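Visits > Trade and workshops > Lerside

An afternoon at the Flekach open day, Lerside

6 min read

The Flekach building is at the far end of the Lerside estate, past the tile warehouse, and the only sign is a small one on the gate. I took the 108 bus from the station and walked the last stretch. Doors opened at 2 and there was already a short queue in the yard, mostly florists and window dressers, with a few people who I think just live nearby.

Flekach has supplied artificial flowers to shops, hotels and theatres for a good while. Once a year, in March, it lets people in to see the stockroom and the arranging rooms. Entry is free but you have to put your name down beforehand. They gave us a sticky label and a price list and split us into two groups. Mine was led by Carmela Valentini, who runs the arranging side. The other went off with Prasanna Gunawardena to start in the stockroom, and we swapped halfway.

The arranging rooms

There are three of these in a row, with wide doors between them. The first is for wreaths and garlands and smelled strongly of glue. Finished wreaths hang on hooks along one wall with paper tickets on them. The woman working there was wiring ivy on to a ring and carried on while we watched. She uses green florist's wire and covers the ends with tape so they don't catch on curtains.

The second room is for table pieces. Carmela spent most of the time on how to buy stems that will mix. Her advice was to look at the leaves first. Most people choose by the bloom, then get home and find five different greens in one vase. She also said to bend the stem in the shop, gently, and see if it stays where you put it. A stem that springs back will never sit properly in a wide-necked vase.

In the third room the flowers were lying on a light wooden table with a butcher-block grain, not yet in any container. There were tulips in red and yellow, a spray of small white blossom on branching stems, and a thick orange-red bunch with ruffled heads. I liked the white spray best. Each little flower has five petals and a pale centre, and from a step back it would pass for something cut from a hedge. The tulips are plainer, closed buds on green stems, one long and thin with narrow leaves.
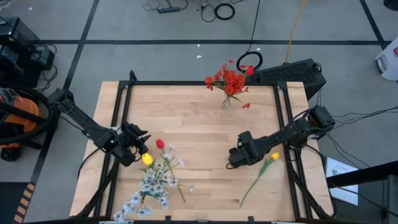
The stockroom

After the swap we had Prasanna. The stockroom is a long, cold space with racking up to the roof, and everything is kept in flat cardboard boxes, sorted by colour and then by flower. He told us there are 171 lines in the current list, counting each colour separately. Roses take up the most room. Tulips are next, and he said they sell all year, which surprised me.

He opened a few boxes and passed things round. The cheaper range is called Flestik and has a moulded plastic stem with the leaves fixed on. The dearer one, Zamani, has a wire running the full length and leaves you can slide up and down. Side by side the blooms were hard to tell apart, but the difference in the hand was obvious. For a high shelf or a shop window I would save the money and buy the Flestik.

Somebody asked about cleaning. Prasanna uses a soft paintbrush for everyday dust and a hairdryer on its cool setting for anything with lots of small petals. He doesn't wash fabric flowers at all, as the dye can run at the edges. For storage he lays them flat with tissue between the heads. Sunlight fades the reds first, so a red arrangement wants to be kept out of a south-facing window.

Buying on the day

There was a table of ends of lines by the exit. Most of it was single stems with the ticket missing, plus some wreaths left over from Christmas. I bought 2 yellow tulips and a length of eucalyptus. Payment was by card only, which caught out the couple in front of me.

Tea was in the yard under an awning, with shortbread. The toilets are up a flight of stairs and there is no lift, so ask when you book if that would be a problem. The arranging rooms are all on the ground floor and the doors are wide enough for a pushchair.

The whole visit took a little under two hours. Wear a coat for the stockroom. The last bus back to the station was busy with people holding long paper parcels, and I stood as far as the ring road.

Related visits

A morning at the ribbon mill
Basket makers' fair: what to see and where to park
Behind the counter at a wholesale flower market
Lerside pottery seconds sale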